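Parcel stuck at the depot since Wednesday, what would you do?

Līga Grīnberga
I ordered a rug from Srour (lovely shop, no complaints there) and it's coming with Clirelton. The tracking has said "at sorting centre" since Wednesday and it won't budge! I've rung twice and got the hold music both times.

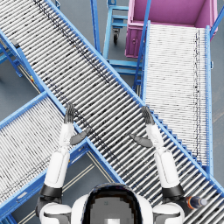
Replies

Goduva34
Ring the shop, not the courier. Srour paid for the delivery, so they're the ones who can open a trace. Mine took 3 days to turn up after that, and the tracking never changed once until the van was outside.

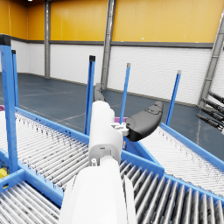
Can I just ask for my money back instead?
Ask the shop in writing and give them a date to deliver by. If they miss it, ask for the refund then.

nula_b
Same thing happened with my curtains in February. Long or heavy things seem to wait for their own van, and a rug is both, so I wouldn't panic yet.

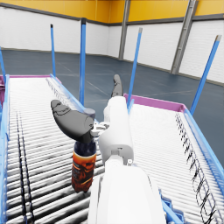
Mine had the old postcode on the label too, so check your order email for that. And try the phone line before nine, I got straight through!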